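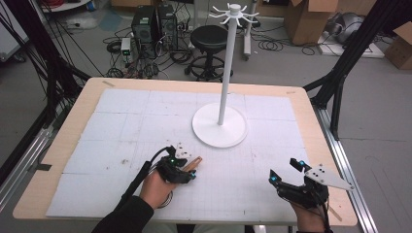
Time alignment is the part of a hand-tracking pipeline that most people leave until last, and I did too for far longer than I should admit. So let's do it properly, from raw streams to a file your planner can replay. I'll be using Calimlim, our little logging and calibration tool, but the steps carry over to whatever you have. The small plates with the dark dots that stick out from the devices on each hand are your friends for this, as a camera can find them quickly and they give you a rigid thing to compare everything else against. A mug tree makes a good target too, with all those upturned hooks, and you'll want it somewhere near the middle of the board so both hands can reach it.

Start a fresh session and name it something you'll recognise in a month (mine is called March, and I've regretted it ever since). Set the finger joint stream to 1,000 samples a second and the camera to 25. Now record 5 seconds with both hands resting still. Calimlim uses this to work out the noise on each joint, and if you skip it the later steps will still run, only with rather silly weights.

Next, wave each hand slowly from side to side, one at a time. Open the align panel, pick the plate pose as the reference and press Fit. You should get a single clear peak in the plot - if you see two, the wave was too regular, so do it again with a bit less rhythm.

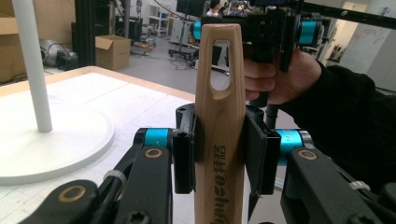

Write the offset into the session file before you go any further. Mine came out at 43 milliseconds, and yours will be different. The same offset has to go on the gripper opening as well as the pose, or the replay will close the fingers at the wrong moment - a handle held upright between two pads soon shows you if the timing is out.

Ronaldo Holanda wrote the replay script, and it reads the offset straight from the file. Run it at half speed first and keep the joint plot open beside it.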